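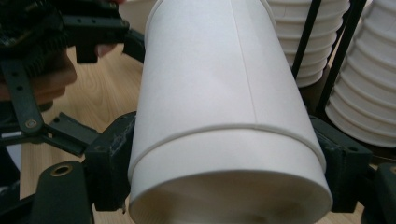 How long should the Tranditz water flosser be charged before first use?

Charge it until the light on the handle turns solid green, even if the battery shows partly full out of the box.

4. Filling and First Use

1. Lift the reservoir off the handle and open the flap on the back.
2. Fill with lukewarm water to the 300 ml line. Do not use hot water.
3. Close the flap and slide the reservoir back until it clicks.
4. Push the jet tip into the top of the handle. The colored ring should sit flush.
5. Select Soft. Stay on this setting for the first week, especially if your gums bleed easily.
6. Lean over the sink, place the tip in your mouth and close your lips lightly around it. Press the power button.
7. Start at the back teeth and follow the gumline, pausing briefly between teeth.
8. Press the power button again before taking the tip out of your mouth.

Note: Athletes who use sports drinks or gels should rinse with plain water first and floss afterward. A mouthguard or clear aligner must come out before step 6.

Note: Mouthwash may be added to the reservoir, one part to one part water — run a full tank of plain water through the unit when you finish.

CAUTION: Do not point the jet under the tongue or into the ear or nose. If you have had oral surgery, ask your dentist before using the unit.

Replacement tips are sold in the Manninen pack. For emptying and storage, see Section 5.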